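Wamuvent 換気監視サービス サポート窓口
対応記録 受付番号 421

件名:研修棟の換気制御盤において、二酸化炭素濃度の表示が更新されない事象について
状態:対応完了(経過観察中)
区分:計測・表示
優先度:中
受付日:22/10/27
対象製品:Wamuvent 制御盤、Nivel 濃度センサー
設置場所:Sostton 研修棟 2階

1. お申し出の内容
研修棟2階の制御盤において、第二講義室の濃度表示が朝から同一の値のまま変化しないとのご連絡を受領いたしました。在室人数が増えても換気風量が自動で上がらず、受講者から室内の空気がこもるとの申し出があったとのことです。同階の他の部屋については、表示、風量ともに異常は認められないとのご報告でした。
お客様側では、制御盤の再起動を2回実施されております。再起動の直後は値が一度更新されるものの、その後ふたたび停止するとのことでした。

2. 初回回答
ご不便をおかけしておりますことをお詫び申し上げます。原因の特定までの間、第二講義室の運転を「自動」から「手動・強」へ切り替えていただくようお願いいたしました。切り替え後、給気および排気が正常に行われていることをお客様にてご確認いただいております。
併せて、次の情報のご提供を依頼いたしました。
・制御盤の「履歴」画面に表示される通信エラーの件数
・センサー本体の表示灯の色および点滅の有無
・直近に実施された内装工事または配線工事の有無

3. お客様からの回答
通信エラーは36件で、いずれも第二講義室のセンサーに関するものでした。表示灯は橙色の点滅です。工事については、天井照明の交換を先月実施したとのご回答をいただきました。

4. 一次切り分け
橙色の点滅は、センサーが測定を継続している一方、制御盤との通信が確立していない状態を示します。測定部の故障の場合は赤色の点灯となるため、測定部の交換は見送り、通信経路を優先して調査する方針といたしました。
遠隔にて設定を確認したところ、第二講義室のセンサーと廊下のセンサーに、同一の機器番号「11」が割り当てられておりました。番号が重複した場合、双方の応答が衝突し、片方または両方の値が制御盤に届かなくなることがあります。廊下側の値が正常に更新されていた点とも矛盾いたしません。

5. 原因
照明交換の際にセンサーの電源が一時的に切り離され、復旧作業の中で番号設定スイッチが変更されたものと推定しております。作業記録に該当の記載がなく、変更の時点は確定できておりません。

6. 実施した処置
次の手順をお客様に実施いただきました。

(1)制御盤の「保守」メニューを開き、第二講義室の系統を停止する。
(2)センサーのカバーを外し、番号設定スイッチを設計図書に記載の番号へ戻す。
(3)カバーを取り付け、系統の停止を解除する。
(4)表示灯が緑色の点灯に変わることを確認する。
(5)研修棟内の保管品を確認し、ラベルの有無を点検表に記入する。白い円筒形の容器では、灰色の蓋にバーコード付きの丸い白ラベルがある。
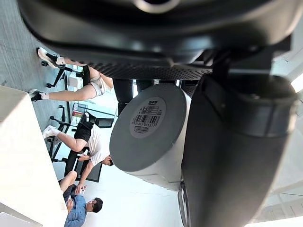
(6)「履歴」画面の通信エラー件数を消去し、新たなエラーが記録されないことを確認する。
(7)運転を「手動・強」から「自動」へ戻す。

7. 処置後の確認
処置後、表示灯は緑色の点灯となり、濃度表示の更新が再開したとのご連絡をいただきました。講義中の濃度上昇に応じて風量が自動で切り替わることも確認されております。通信エラーの新規記録は1時間を超えて発生しておりません。

8. 関連事項
今回の調査において、集計ソフトウェア Lightfoot に保存された第二講義室の濃度データの一部が、停止中の値のまま記録されていることが判明いたしました。該当期間のデータは補正の対象外となります。月次報告書へご使用の際は、「欠測」として取り扱ってくださいますようお願いいたします。

9. 今後の対応
次回の定期点検は1月を予定しております。点検時に、研修棟の全センサーについて機器番号の照合を行い、結果を書面にてご報告いたします。同様の事象が再発した場合は、制御盤の再起動を行わず、「履歴」画面の内容を控えたうえで、本受付番号を添えて当窓口までご連絡ください。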